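Section 9: Running the tidy-up table on an open day

1. Cover a round table with a checked cloth and pile on soft packaging. I like foam fruit nets best, they squash so nicely!

2. Take a gripper in each hand and pinch gently.

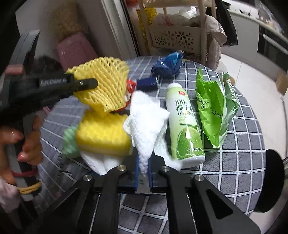 Ó Briain wrote in to ask if children can have a go, and mentioned that the Pusby visitors queued for 45 minutes.

Yes, they can (one at a time, please).

3. Put a bin within reach and let your visitor try it.

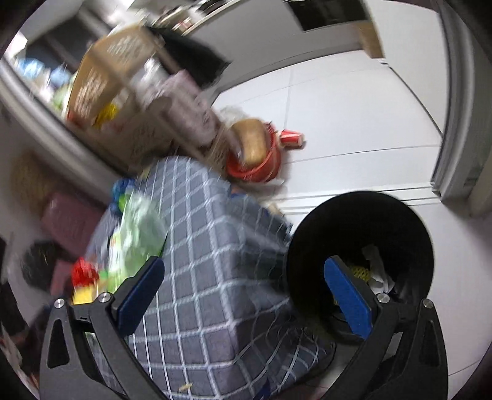
Ruairí Conneely

Caution: keep fingers clear of the pivots.

Note: checked at Purklow, 5/19/23. Pitar spares are on page 271.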